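# Stanberg rolling shop stool, seven months in

I bought this stool in May, when my knees finally told me I couldn't keep standing at a bench all evening, and I've had enough time on it now to have opinions!

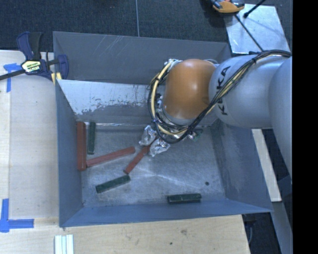

*Red and green blocks in the metal bin.*

So, the stool. It's the Stanberg with the round seat and the gas lift, and I paid $50 for it on sale. The box came with one sheet of instructions and a tiny hex key that I lost within the hour (use your own, it's a soft little thing anyway). Putting it together took me 16 minutes, and a chunk of that was me pushing the casters in crooked and pulling them out again.

The seat is the best part. It's firm, wide enough that I don't feel perched, and the cover wipes clean even after I dripped wood glue on it and left it overnight. My friend Renata Cáceres has the Loltau stool, which costs more and has a back on it, and after an afternoon of swapping I still liked mine better. She disagrees, loudly.

Now the grumbles. The casters are hard plastic and they're noisy on concrete, like a shopping cart in a parking lot. Two of them picked up so much sawdust and hair that they stopped turning, and I had to dig them out with a dental pick. I ended up ordering a set of soft rubber ones from Galteck and they popped right in, so budget for that if your floor is anything like mine. The lift also sinks a bit over a long evening. I sit down at bench height and an hour later my elbows are up by my ears! A quick tug on the lever fixes it, but I shouldn't have to.

One more thing, the lever is on the right side only. My sister-in-law Graciela is left-handed and complained every single time she used it.

Would I buy it again? At the sale price, yes, and I'd get the rubber wheels in the same order. At full price I'd go sit on Renata's for another afternoon first.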